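Anden Community Center Reopens Lower-Level Lounge With Floor Seating

2008-02-21

The Anden Community Center has reopened its lower-level lounge following a refurbishment that replaced most of the fixed seating with floor cushions and loose pillows. The lounge, which had been closed to the public since the fall, is now available during regular building hours and may be reserved by registered groups in the evening.

The work was carried out under a $3,916 grant from the Shezi Fund, which supports small improvements to shared indoor spaces. According to the center, the grant paid for cushions, pillows, replacement covers and additional storage. The concrete floor was retained. Shelving was provided by Trisport, the sporting goods retailer, from its former stockroom on Mill Street.

Under the new arrangement, the larger cushions remain on the floor throughout the day, while pillows are returned to the shelves at closing. Groups using the lounge are asked to set out the pillows themselves and to leave the walkways clear.

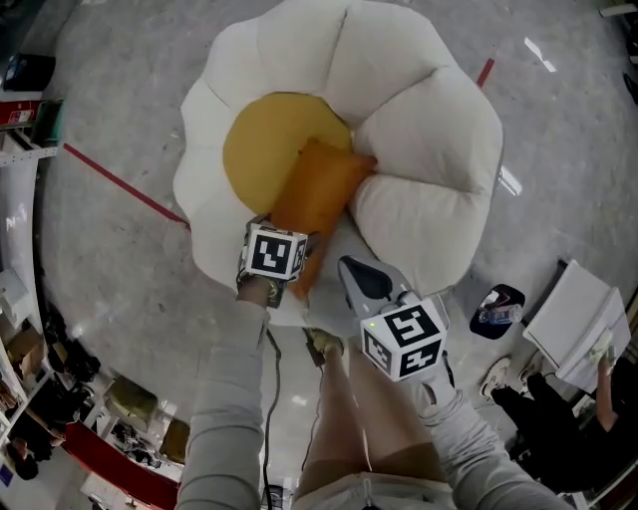

Regular visitors have been quick to comment, and one parent wrote to the center that the white and yellow flower cushion was the first seat her son had ever chosen over her lap, although she wondered how the pale cover would fare by spring and asked whether shoes might be kept off it altogether. The center replied that covers will be inspected every Monday and cleaned as needed, and that a decision on shoes will be made after the first month of use.

The cushions were supplied by Clulus, a maker of soft furnishings for schools and libraries. The company has agreed to repair split seams at no charge for a period of 5 years. Damage should be reported at the front desk, where a form is available.

Capacity in the lounge is limited to 20 persons at any one time. Children under the age of 5 must be accompanied by an adult. Food is not permitted in the room. Water may be brought in closed bottles, which should be kept away from the cushions when not in use.

Evening reservations for the remainder of February are now being accepted. Requests should be made in writing and should state the name of the group, the expected attendance and the hours required. Groups that held a standing reservation before the closure will keep their former time but must confirm it with the front desk before the end of the month.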